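Tips for recording laundry folding examples

Most of what we know about setting up a cloth task came from redoing bad batches. The notes are for anyone running folding sessions on the Pladach set. The current set has 1166 examples in it and uses plain white cotton, with the arms driven by an operator.

1. Pinch less cloth than you think you need. A small bunch between the fingertips is enough to lift or drag a layer. If the bunch goes deep into the gap, it tends to hang on when the fingers open and the fold comes undone.

2. Check the wrist view before you press record. You want the fingertips and the pinch sharp. Soft folds farther back are fine. With white fabric, turn the exposure down until the creases show as gray. 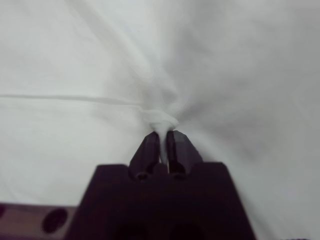 3. Start each shirt differently. Shake it out, drop it, turn it a little. If every example begins with the same neat shirt, the policy only learns that shirt.

4. Fold in long panels first. Bring one side over along the length of the body, smooth it from the middle, then do the ends. Go slowly on the smoothing pass. Fast hands blur in the table camera and those seconds are hard to label.

5. Keep the collar at the same end for a whole batch, then swap for the next one. Write down which end.

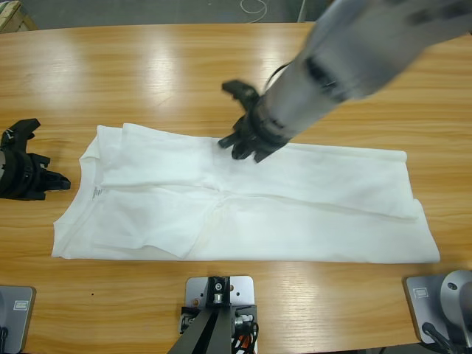

Oravec Soft Goods Team, Ikstead workshop

6. Keep the failures. A dropped corner followed by a good recovery is worth saving. Tag it "recovery" and leave the whole thing in. Only throw out takes where a camera froze or an arm faulted.

7. Stop at 31 takes and switch operators. Tired people cut corners on the last fold.

8. Wipe the table between batches. Lint on the wood gets picked up by white shirts.

9. Wash the shirts without fabric softener. Ours got slippery with it.

Last updated 12 Mar 2022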